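Cuervo bay, rules rewrite, 18 Jul 2025

Spent the morning turning the floor rules into something a person could follow while holding other things. The old sheet was written by me in a bad mood and had 60 lines in it, most of them beginning with "never." I know which ones get read: the first, and whichever one the coffee ring is on.

Background for whoever opens this next. Cledmont wants one page per bay before they sign off on shared hours. Plellus, the bay upstairs, already turned theirs in, with a diagram. We have a page of "never" and a roll of yellow tape. So, starting over.

What I'm keeping: speed limit for any arm motion with a person in reach, one person on the stop button and doing no other job, and a spoken "hands in" / "hands out" before and after. The spoken part got laughed at in the first week. It has since been adopted by everyone who laughed, mostly in funny voices, and I'm counting that as compliance.

The hard section is handovers. A rule that says "no hands near the gripper" is easy to write and useless in a bay where half the work is passing objects to a gripper. The draft has to cover the ordinary case, a hand reaching in close to the joint and a face looking over the top of whatever is being held up. 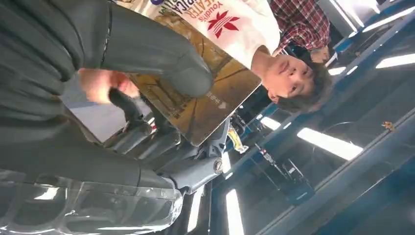
## Handover rules, draft 4

1. Say "hands in." Wait for the stop-button person to say it back. A nod doesn't count, I've nodded at a microwave.
2. Offer the object by the far edge. If it is too small to have a far edge, put it on the table and let the arm pick it up from there.
3. Keep your head back. A big flat object hides the arm from you at least as well as it hides you from the arm.
4. Loose sleeves get rolled or buttoned. Open overshirts too.
5. Packaging goes off the work surface before motion starts. Clear plastic is the worst, the depth sensor has its own theories about it.
6. Let go when the grip is confirmed out loud. No tugging to check. (I tug to check. Working on it.)
7. "Hands out." Then step back, then talk about how it went.

Open question on 3: do we want a distance? Plellus wrote 900 mm into theirs. I stood at 900 mm with a book and would have needed to throw it. Leaving it as "arm's length, elbow bent" until there is a better idea.

## Covers, ties, tape

This part of the old sheet was a single line: "keep hardware tidy." Deleted with pleasure. Sorting it into things to look at before power-on and things to look at before anybody walks in.

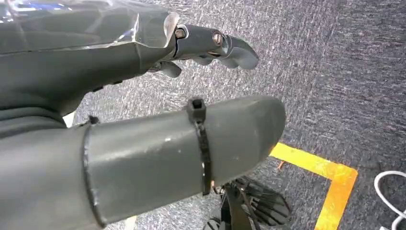
Covers come first because they move. Anything wrapped over a hand has to stop short of the knuckles, and whoever fits it has to run a finger along the lip for loose flaps. By that standard the film on this one stops in the right place and has a ragged edge, so it gets half a pass and a trim. Bolt heads at the finger joints stay uncovered so they can be checked by eye. Zip ties are allowed on arm segments, one strap, pulled snug, with the locking head where you can see it. Sasum's handbook (the old one, the one with the dog hair in it) bans ties outright and then uses them in its own figures, so I feel free to disagree. I'd like tails trimmed flush. A tail that sticks up will find a sleeve eventually - see rule 4 above.

Tape. We had an argument over lunch over whether yellow means "keep out" or "put the thing here." Both answers were given with total confidence by people who work in the same room. Decision for now:

- Solid yellow corner: position mark. You may step over it. Don't move it.
- Closed yellow box: stay out while power is on.
- Scraps and torn bits: bin. A scrap on the carpet looks like a mark to somebody.
- Re-tape when the edges lift. Pull up the old piece first, please, we aren't building a geological record.

Cables get their own line, and I've rewritten it 8 times. Current wording: no loop on the floor on the side where people come in, unless it is taped or covered. Thin white ones on speckled gray carpet are included by name. They are easy to find with a shoe.

Small boxes and adapters on the floor: allowed, outside the reach of the arm, pushed together in one spot. I wanted "off the floor entirely" and then looked at where the outlets are.

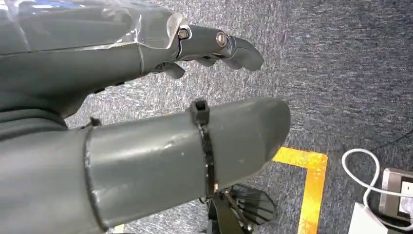

*Hand and forearm beside the tape corner. Device and white cable at right, for the cable line.*

To do before the page goes to Cledmont:

- get it to fit on one page in a font people can read
- decide on the tail trimming, flush or "short"
- ask Plellus what their diagram was drawn in
- swap the flush cutters, the present pair chews
- move the printed sheet away from the coffee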